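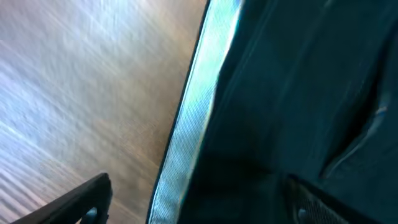
4.2 Soft goods on hard surfaces

Filed under: Household Studies / Working Papers

Figure 3. Dark teal fabric item with a pale silvery-blue edge strip, against wood.

Much of the literature on domestic clutter concerns objects with firm opinions about their own shape. Books stack, mugs stand, and a box remains a box even when it has been put in the wrong place. Fabric containers are less cooperative. A pouch occupies one amount of table when full, another when empty, and a third when somebody has leaned on it. Our coding sheet, drafted in February by people who evidently owned very few bags, made no allowance for this.

We use "soft goods" for any item made mainly of fabric whose job is to hold other items. The category takes in bags, pouches, padded cases, and the drawstring sacks that come with shoes and then outlive them. Clothing is excluded, although one household kept its batteries in a sock and argued the point at some length. Items like the one in Figure 3 gave the coders the most trouble. Seen this close, it could be a bag, a pouch, or a padded case, and the three coders wrote down one of each. The disagreement was settled by merging the codes, a solution we recommend to anyone with a deadline.

Of the 3411 placements logged across all households, 500 involved soft goods resting on wood or a wood-like surface. We had expected color to predict how quickly such an item was put away. The reasoning, set out by Arboleda in the pilot notes, was that a dark blue-green against light tan is hard to overlook, and that things hard to overlook get moved. In 228 of the 500 cases the item was still in place at the evening check. High contrast made no difference that we could find. Residents could describe the item accurately, down to the trim, and had walked past it all day.

Trim deserves a word of its own. The strip along the edge in Figure 3 is much lighter than the fabric beside it and has a fine woven or mesh-like texture. Pale bindings of this kind came up often in the interviews, usually as a complaint. Respondents held that a light edge shows dirt first and so makes an otherwise respectable bag look neglected. One participant in the Jullurska group had retired a perfectly sound case on these grounds and was using it to store its replacement.

Surface mattered more than we had guessed. Wooden tables attracted soft goods at a higher rate than any other surface in the study, chairs included -- a result that surprised everyone except the people who lived there. When asked why, residents spoke of the table as "on the way" to wherever the bag belonged. The distance still to be covered was in most cases one room. We adopted the term "waypoint storage" for this, partly because it was accurate and partly because the residents liked it better than our first suggestion.

Two limits should be noted. The coding sheet has no field for contents, so a full pouch and an empty one count the same. It also has no field for intent. Eliécer Arboleda has proposed adding one for the next round, with the options "put there," "left there," and "lives there now." Pretesting suggests that the third will need a larger box.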